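Search this site
Enter keywords

4.2 What people said about their tables

I went into the Kultton interviews expecting to talk about money, and I came out with 83 pages of notes on kitchen tables. Muireann Hegarty had warned me (she did the earlier round in Lins) that once you ask someone where they eat, you'll be there all afternoon! Of the 18 households I visited, 13 had moved their table at least once since the children left, and most had a strong opinion on which side was best.

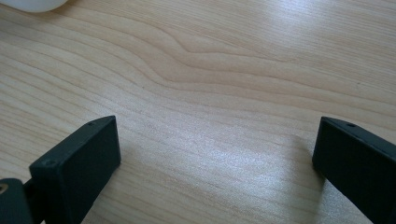

Figure 3. Pale wooden tabletop with light falling on it.

Light came up far more than I'd planned for. People kept telling me they chose their seat by the window, then changed it in winter, then fell out with somebody over it. One woman reads the paper at hers and shifts her chair along as the morning goes on – she called it "chasing the dry bit", meaning the part without a shine on it. The bright patch in Figure 3, where the grain washes out almost to white, is the sort of thing she meant, and I started asking everyone else about glare after that. Two couples had bought a tablecloth purely to get rid of it.

I should own up that my question sheet was no help here. It had a box for table size and a box for seats, and nothing at all for light, so these answers sit in the margins of my notes and I've had to code them by hand. Maiara Nogueira checked my coding against hers and we disagreed mostly on what counts as a complaint – I'm a softer marker than she is. The October visits in Raltutden used a revised sheet, which I come to in 4.3.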